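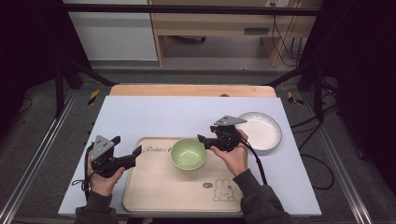 Ticket: Left gripper width reading drifts, right gripper fine
Project: Trastano table-setting trials
Component: hand-held grippers, Plallora controller
Status: Open, workaround in place
Priority: Medium

Reported

We are comparing two sets of finger pads on the hand-held pair before choosing one for the arms. Since the pads were changed on both sides, the left gripper reports a jaw width that creeps upwards while it is held still. The right one doesn't. It starts a few minutes after power-up and carries on until the controller is restarted.

The fully open reading should be 3000 on both sides. On the left it was 3000 at start-up and 3118 by the end of the morning session. The closed reading moves by a similar amount, so it looks like an offset and the scale is still right. Camera streams are fine on both sides. No dropped frames in the log.

Steps to reproduce

Power up the controller with both grippers connected.
Zero both with the jaws closed.
Open both fully and leave them for 5 minutes.
Read the width for each side on the status page.

Update 1

Swapped the two grippers over at the controller, left into the right port and right into the left. The drift stayed with the left gripper. That rules out the port and probably the controller. Put them back as they were.

Also tried the spare cable from the Bustamante set. No change.

Update 2

Went back to the old firmware, build 1294, on the left gripper only. Still drifts, but more slowly. I don't think this tells us much, as the room was cooler by then. Returned to the current build so both sides match.

Please don't update one side on its own without writing it in here. We lost an afternoon to that on the Giner trials.

Update 3

Looked at whether the pads themselves could be the cause.
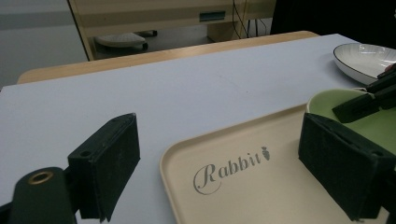

The new pads are thicker than the old ones and they meet sooner, so the zero position has changed on both grippers. I had assumed the covering was squashing down over time and giving a false closed reading. The dark fabric on the left finger does look slightly worn, and it is fuzzy enough to compress a bit under load. But that would only affect the closed reading. With the jaws standing open on either side of the tray nothing is pressing on the pads, and the open reading moves as well. So the pads are not the main fault, though they may add to it when gripping.

Took the pads off and repeated the test with bare fingers. The drift was still there.

Update 4

Opened the housing on the left gripper. The magnet for the width sensor turns slightly on its shaft if pushed with a fingernail. The right one is solid. The pad change probably disturbed it, as the fingers have to be pulled quite hard to free them.

Workaround

Re-zero the left gripper before each run, jaws closed, pads on. Over a short run the error then stays within 2 counts, good enough for the bowl and plate tasks. Discard any run where the closing check is worse than that.

Still to do

Refit the magnet with adhesive and leave overnight.
Repeat the open test with both pad sets.
Mark the affected morning runs in the index so they are left out of the pad comparison.
Ask Plallora if the sensor magnet should be glued from new or only pressed on.

Leaving this open until the repeat test is done.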